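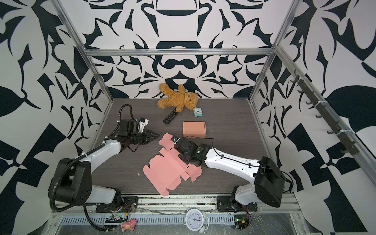
4. How alumni came back to the program

We turn now to the part of the study that we enjoyed most, and that took us by far the longest to write up: what former participants told us about the years between leaving the Jandadier youth enterprise program and hearing from it again. Readers will remember from Section 3 that the survey went out to everyone for whom the Furport office still held a working address, and that 453 people sent back a usable form. Of these, 40 agreed to a longer conversation, most of them by telephone and usually in the evening, once the children were in bed or the shop was shut.

4.1 The first contact

We had expected (and Morelli and Cocco, in their earlier work on the Stumum chapters, had given us every reason to expect) that people would come back through the newsletter. A few did. Far more often, though, the road back ran through one person, generally the adult who had run their student company, and who had picked up the phone or written a note. One woman, who had sold candles with her group at sixteen and now keeps the books for a flooring business, told us she had thrown out the newsletter for years without opening it, and then said yes within a minute when her old adviser called to ask whether she would talk to a class. "I would have felt silly saying no to him," she said. "He drove us to every one of those craft fairs!"

We heard versions of this story so many times that we went back and coded the interviews again with it in mind. The second coding, done separately by Marino and Akpalu, agreed with the first on all but nine passages, and those were settled over a long and very friendly lunch.

[Figure 4 near here]

Figure 4. Paths by which interviewed alumni first renewed contact with the program. Personal contact from a former adviser is shown apart from contact by a former classmate. Alumni who named more than one path are placed under the one they mentioned first.

4.2 What they were asked to do

The kind of request mattered too, and here the picture is more mixed. Alumni who were first asked for money were, on the whole, polite about it, but few of them had stayed in touch afterward. Those first asked for a story, or for a visit of some 20 minutes to a classroom, tended to talk about it with real pleasure, and several had since taken on a student company of their own. We would be careful about reading too much into this. Chapters choose whom to ask for what, and it may well be that the people invited into classrooms were already the ones that staff knew best and liked most. Rizzi raised this point when she read an early draft, and we think she is right to press it.

There was also a smaller group, mainly from the Caputo chapter, who had never been asked for anything at all. Some of them were a little hurt by this. One man had kept his company's stock certificate in a kitchen drawer through three moves and wondered aloud, toward the end of our call, whether anybody at the office would care to see it. We passed his name along that same week in October, with his permission.

4.3 Differences by chapter

Chapters with a long-serving director had fuller address lists, and their alumni were easier for us to reach in the first place. This means that the voices in this section lean toward the steadier chapters, and the comparisons in Section 5 should be read with that in mind.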